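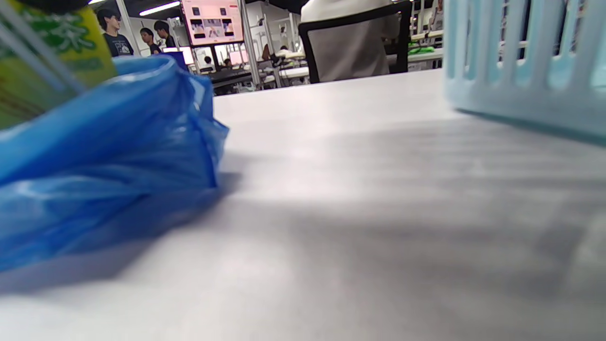

Locating a local earthquake means turning arrival times into a place, a depth and an origin time, and everything goes through the velocity model. So week's topic is really the model. Ours is flat layers. Real upper crust is more like the blue plastic bag on the white table there, bunched up, deep folds going every which way, with a nice flat surface underneath it that we keep pretending goes all the way to the top. The flat part is a fair stand-in for the deep crust. The bunched part is where most of our stations sit. Keep both in your head when you look at residuals.

Reading time: 5 minutes

Locating local events, part two: picks, S minus P, residuals

Recap from last time
P arrives first, S second. Gap between them grows with distance. Doesn't need the origin time, which is the whole beauty of it.

With Vp at 6.0 km/s and Vs at 3.5, every second of S minus P is worth 8.4 km. Most people carry 8 in their heads and fix it later. Fine for a first circle, not fine for the report.

Worked one on the board: S minus P of 4 seconds at Mackay. Times 8.4, gives 33.6 km. That is distance to the source along the path, not along the map. If the event is deep the map circle is smaller. Three of you drew the full circle and then wondered why nothing crossed.

One station gives you a circle. Two give you two crossings, usually. Three should give a point and never does, you get a little triangle. Size of the triangle tells you something about picks, model and depth all mixed together, and you can't unmix them with three stations. 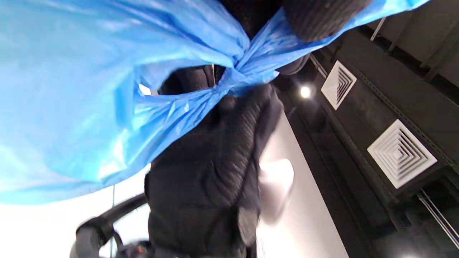 Page last changed: November

Picking
Rules for the lab, same as last year:

- P on the vertical. S on a horizontal. Do not pick S on the vertical because it "looks clear". What you are looking at is often a conversion off the bottom of the sediments and it comes in early.
- Zoom in to pick, zoom out to check. Both.
- Give every pick a weight. 0 is good, 4 is "do not use". Yes that is backwards.
- Polarity only if you'd bet on it. Up, down, or leave blank.
- Do not filter before picking P unless you must. A two-way (zero phase) filter smears energy ahead of the arrival and you will pick early every time. If you have to, run it forward only and write it down.

Sampling is 125 samples per second at all the stations in the practice set, so one sample is 0.008 s. Nobody picks S to 0.008 s. If you quote me an S time to three decimals I want to see an uncertainty beside it.

Sheena Menzies asked whether the automatic picks can be used as a start. Yes, as a start. Look at each one. The picker likes big amplitude changes and at Ostemari it grabs S and calls it P on small events, because P there is buried in wind noise.

Residuals
Residual = observed minus calculated. Positive means it came in late, so real path is slower than the model, or longer, or you picked late.

What to look for:

One station off by a lot, others fine. Bad pick or bad clock. Look at the pick first. Clock errors shift P and S by the same amount, and S minus P comes out fine. That is your test.

One station always off by a bit, every event. Site effect. Clasance is on old river gravels and silt and runs late on P, and later on S. We deal with this using a station correction, one for P and one for S. Don't use the P one for both.

Residuals that depend on direction. The model. Slow to the west, fast to the east, no station correction will fix it. You are back to the bunched-up stuff and flat layers can't do it.

Residuals that grow with distance. Wrong velocity, or you've gone past the crossover and first arrival is now Pn.

Crossover
With our crust it falls at 140 km. Closer than that the first arrival is the direct wave through the crust. Farther out it's the wave that dived to the Moho and ran along the top of the mantle, faster path though longer. If you pick Pn and label it Pg the program believes you and puts the event somewhere daft. Look at the shape: Pn is small and sort of emergent, then the bigger Pg comes in behind. When first arrival looks weak and something larger follows a few seconds after, suspect it.

Derivation is in the other handout. You need the layer thickness, both velocities and Snell's law. It's examinable. Draw the travel time curve, two straight lines, mark where they cross, label the slopes as one over velocity. 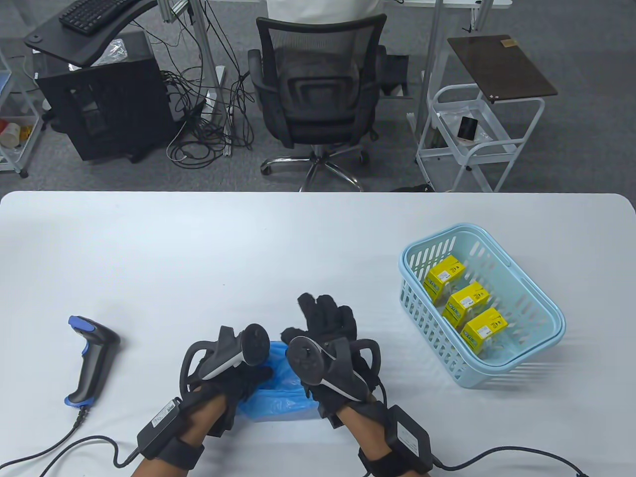 Same curve gives you crustal thickness if you have a long enough line of stations, which we mostly don't. Finlay Paterson's honours project got it by using quarry blasts, where origin time and location are both known, so all the unknowns left are in the structure. Copy with me if you want to see how the plots should be laid out.

Depth
The hard one. Depth trades off against origin time: push the event deeper, start it earlier, and the far stations hardly notice. Only a close station sees the difference. Rule of thumb is you want one within a focal depth of the epicentre. Zokham is the only station that manages this for the northern cluster and it was down for part of the winter, so check before you trust any depth up there.

If the program gives you depth of exactly the starting value, it did not solve for depth. It gave up. Report it as fixed, with the F.

Good S picks help depth more than another six far P picks.

For the lab
Event 2404. Locate it three ways:

a. P only, all stations
b. P and S, all stations
c. P and S, drop Zokham

Table with latitude, longitude, depth, origin time, RMS for each. Then a paragraph on what changed and why. RMS will probably go down in (c). That doesn't make (c) the better location, fewer data are easier to fit. Innes Rutherford's group argued the other way last year and lost marks for it.

Include the azimuthal gap. Above 180 degrees means the event is outside the network and the error elipse is going to be long in one direction. Say which direction.

Murdo Cowie has the marking, hand in to him before noon. Questions on the software to him too, questions on the geophysics to me.

Reading: chapter on location in the course text, skip the section on double difference, we do it after the break.

S. Dunbar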